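Chopsticks: stand up or lie down to dry?

nanna_s
We've got a plastic drainer with slots and I love it! Chopsticks go in, thick end down, done. Anyone else a convert?

Asger37
Sorry, no. Mine go flat on a cloth, side by side. Upright in a slot the bamboo ones went black at the bottom within 3 months.

nanna_s
Did you ever tip the tray out though? I empty ours every night and they're lovely still.

jutader
Bit of both here - a tea towel first, then into the drainer once I've matched them up. I do like seeing them all in a row on the table, black ones and wooden ones together.

Asger37
Matching them up! You have more patience than me, jutader. But fine, towel first I can live with.
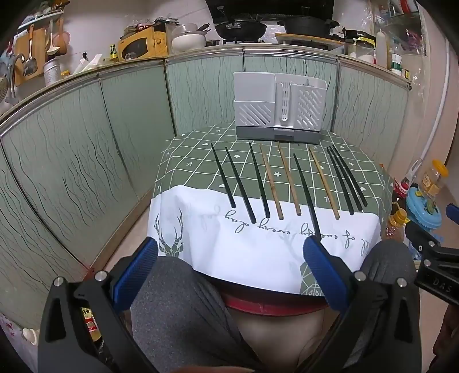 rurnerine
Do you lot put the wooden ones in with the black ones when you wash up?

nanna_s
Same bowl, same water, but I take the wooden ones out first so they don't soak.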